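Pre-Run Inspection Checklist: Perception and Grasp Planning
Site: Lorndale, cell 2
Software: Jamow planner, Jandilach perception node
Inspected by: Maëlys Royer
Reviewed by: Murdo Haldane
Month: October
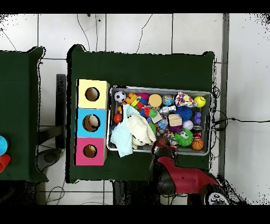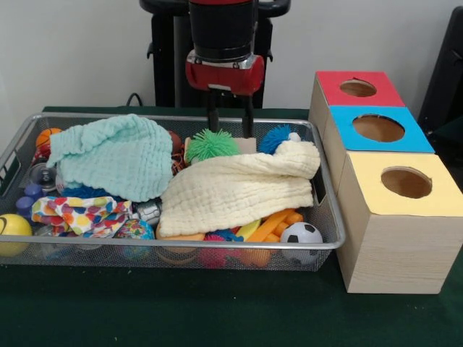

Toy container and boxes with round openings, head view first, fixed view second.

1. Camera streams time-aligned — PASS
Offset within the 20 ms limit on both streams.

2. Box openings detected — PASS WITH COMMENT
Yellow and blue openings stable. The third box is labeled pink in the head view and red in the fixed view. Key the target on position and drop the color label.

3. Segmentation under cloth — FAIL
Cream cloth covers some of the toys. Planner proposed 2 grasps on merged masks. Reject any mask that spans cloth and toy.

4. Rim collision model — PASS
Clearance set to 22 mm. Leave as is until item 3 is closed.

5. Small spheres against cloth — OPEN
White ball on the cream cloth in the fixed view: low contrast, confidence flickers. Retune on depth — M.H. to supply the Beaulieu parameter file.

6. Software stop and velocity cap — PASS
Stop command tested from the console and from the planner. Cap reloads after restart.

Result: autonomous mode withheld pending items 3 and 5. Teleoperation permitted.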